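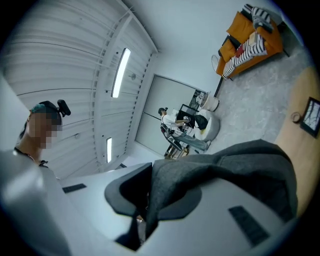
I've been meaning to write about folding for months, mainly because I've got strangely fond of it. We share one big room at Istport with a couple of other small outfits, and anything made of fabric in there used to end up in a heap: cushion covers, dust sheets, aprons, the lot. My corner is storage and sorting, so the heap was mine to deal with. The light does help, I'll say that. With those long strips glowing on the white slatted ceiling you can pick out a dark cloth's creases properly, and at home under my one sad bulb I can't tell charcoal from navy, never mind front from back!

Anyway, I started in April with the Gosling boxes (grey lidded things, 43 litres, the lids pop off if you so much as look at them). I had 126 pieces of fabric to get through and I'd told everyone it would take an afternoon. It took until the following week. Half of that was me refolding the things I'd folded first, before I'd settled on a size.

What I settled on was this: lay it flat, bring the long sides in to the middle, then fold in half and in half again, with the last fold at the top. Thick black stuff is the worst. It springs back, it shows every bit of fluff, and by the time you've brushed the fluff off it has come undone and you're starting over. I gave in and bought a Falerar lint brush, which is better than the sticky rollers and doesn't need refills.

Thick things also want to be bulky whatever you do, so I've stopped fighting them. One fold fewer and they sit happily at the bottom of the box with the thin stuff on top.

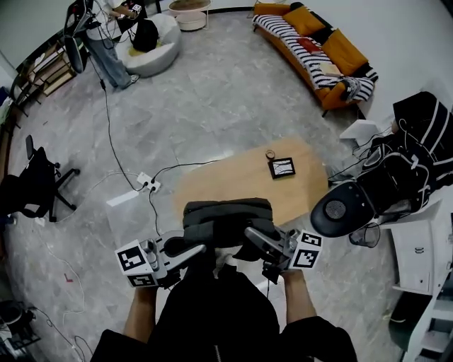 Do you need a table to fold big pieces neatly?

A table is nice for the first fold, but after that you can manage perfectly well holding the thing in front of you, as long as you keep the edges level.

The other thing I've been looking at is labels. Branano do a cloth one that you iron on, 47 to a pack, and I've used nearly a whole pack already. They stay put on cotton. On anything shiny they curl at the corners within a fortnight, so those pieces get a safety pin and a bit of card for now.

Next job is the cables, which have a box of their own and look like a nest. I've bought some of those hook and loop ties and so far they're still in the bag.

935 views | 12 comments | 8 shares

Print this post | E-mail to a friend

Contact | Copyright, all rights reserved | Back to top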